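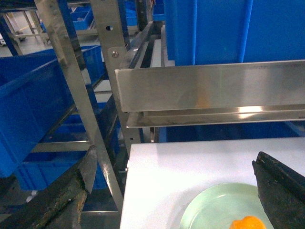

Wrist camera view from Flumell: both fingers framing the white surface, the mint-green plate with something orange on it, steel shelving and blue bins behind.

Flumell

A student-made dataset of a robot arm clearing and laying plates, recorded by the Cerketance robotics club for the table service round at Kikeck.

Contents
What this is
Quick start
What's in the download
The tasks
How we recorded it
Labels
Known problems
Splits
Baseline
Using it for your own Kikeck entry
Contributing
Licence and credit

What this is

Flumell is 1017 short recordings of a robot arm doing small jobs with plates and the things that sit on them. Every recording was driven by a club member, and every one has the wrist camera video, the joint positions, the gripper opening and a line of plain English saying what the driver was asked to do.

We started it in October, when the rules for the table service round came out and we realised we had plenty of opinions about policy learning and no data at all. We've had a brilliant time making it. Plates are a lovely problem! They're wide, they're shiny, the rim is the only sensible place to get hold of them, and from the wrist you usually lose sight of most of the plate just when you need it.

The whole set was collected in the Martinelli workshop by undergraduates, most of whom had never touched an arm before they joined. You'll see people get better as the session numbers go up. We left the early sessions in.

Quick start

You need Python and enough disk space to unpack the archive next to itself. Clone the repository, make a fresh environment, then:

pip install -r requirements.txt
python fetch.py --out data
python check.py data
python view.py data --episode 9

check.py goes through every episode and tells you if a file is missing or the wrong length. Please run it before you open an issue about a crash in the loader. If it complains about a single session, delete that session's folder and run fetch.py again, as it only downloads what isn't there.

view.py opens the video with the gripper opening drawn underneath as a moving line. Space pauses, the arrow keys step one frame at a time, and n jumps to the next episode with the same task. It was written in an afternoon by somebody who should have been revising, and it's still the tool we use most.

What's in the download

data/sessions/ has one folder per recording session. Inside each are the episode folders, and inside each of those:

wrist.mp4, the camera on the gripper
joints.csv, one row per control step, angles in radians
gripper.csv, opening from 0 (shut) to 1 (fully open)
task.txt, the instruction given to the driver
notes.txt, only if the driver wrote something down

data/index.csv ties it together with the episode id, session, task name, driver number, outcome and split. Start with this file. Nearly everything you'd want to filter on is in there, and loading it is far quicker than walking the folders.

Driver numbers are handed out in the order people joined the project. They don't correspond to anything else, and we don't publish the list.

The tasks

There are nine tasks. The names below are exactly as they appear in index.csv.

plate_down: put a plate on the white surface
plate_up: pick a plate up and hold it level
plate_shift: slide a plate to the driver's left or right without lifting it
food_on: put one item on the plate
food_off: take one item off the plate
food_swap: take one item off, put a different one on
stack: put one plate on top of another
unstack: the reverse
tidy: leave the white surface clear, in any order the driver likes

tidy is the interesting one — the episodes are long, the drivers disagree about how to do it, and simple models get into a terrible muddle. If you're choosing a project for the term, choose tidy. We'd love to see what you come up with.

food_off is the gentlest place to start. The movements are short and you can tell at a glance whether your model is doing the right sort of thing.

How we recorded it

The driver moves a small leader arm by hand and the working arm copies it. The driver stands where they can see the workspace directly, so they often know things the wrist camera doesn't. Keep that in mind when a hand-over-hand movement looks oddly confident for what's on screen.

Before each episode the person resetting the table puts things in a starting layout picked by reset.py. The layouts are random within limits, and the limits are in configs/layouts.yaml. We check the reach at the edges of the surface first thing in a session and again after any bump.

Each session is two people, one driving and one resetting, and they swap whenever they like. We found that tired drivers produce very strange wrist angles, so we ask people to stop after an hour. A few sessions ran over in the week before the entry deadline, and they have long_session set to true in the index.

The lighting is the ordinary workshop lighting. We talked about putting up a screen to hide the shelving from the camera and decided against it, as the competition floor will be a good deal busier than our corner of Martinelli. The background therefore has plenty going on in it, with reflective steel and a lot of strong blue.

Labels

The outcome column takes one of three values.

ok: the instruction was carried out
partial: some of it was, or it was done with an extra attempt
fail: the driver gave up or something was dropped

Outcomes were marked by the person resetting, straight after the episode, and then checked by a second club member from the video. Where the two disagreed we kept the second opinion and set disputed to true. Most of the arguments were about what counts as level in plate_up. We never did settle it, so if you care about level, measure it from the wrist angle yourself.

We kept the failures. They're handy for training a success detector, and several of them are very funny.

Known problems

The wrist camera sometimes refocuses when a finger gets close to something pale. You'll get a soft patch of video and then it recovers.

Parts of the fingers are nearly always in view at the lower corners of the picture. Some models learn to read the gripper opening from them and ignore gripper.csv completely. That may suit you perfectly well, but mask the corners if it doesn't.

Plates are often only partly visible. If you run an ordinary plate detector on single frames it'll miss a lot of them. Using a few frames of history helps.

Stainless steel reflects whatever is near it, colours included. Our first colour-based item finder was thrilled to discover food in the shelving.

Session 5 has its joint clock running behind the video. align.py fixes it, and the loader calls align.py by default. If you wrote your own loader, call it yourself.

The instruction text isn't consistent. One driver's "pop it on the plate" is another's "place item on plate". We tidied the spelling and left the wording alone.

Splits

We split by session, so no session appears in more than one of train, val and test. Please keep it that way if you publish numbers! Episodes from the same session share a camera angle and a driver's habits, and a random split by episode will flatter you enormously.

Baseline

baseline/ has a small behaviour cloning model that takes the wrist video and joint positions and predicts the next stretch of movement. It trains overnight on the club's desktop. It does food_off nicely, manages plate_shift most of the time, and is hopeless at tidy. The training script, the config and the weights are all there, and the config has comments for people doing this for the first time.

python baseline/train.py --task food_off

Start with one task. Training on everything together works, but it's a slow way to find a typo.

Using it for your own Kikeck entry

Yes, please do. The rules allow shared training data as long as you list it in your entry form, and we'd much prefer a strong field. Your fingers and camera mount will differ from ours, so expect to record a bit of your own data as well. Teams with a similar mount should look at configs/camera.yaml, where we've put our measured offsets.

Contributing

New recordings are very welcome, from our own members or anyone else's club. Run check.py on them, fill in the index rows, and open a pull request with the index only. We'll then get in touch about moving the video across.

Bug reports are just as useful. Give us the episode id and the output of check.py.

If you're a Cerketance member and want to drive, put your name on the sheet by the Martinelli workshop door. First-timers get paired with someone who's done it before, and you'll have episodes in the dataset by the end of your first evening.

Licence and credit

Code is MIT. Recordings and labels are CC BY 4.0. Credit "Flumell, Cerketance robotics club" and send us a link to whatever you make with it.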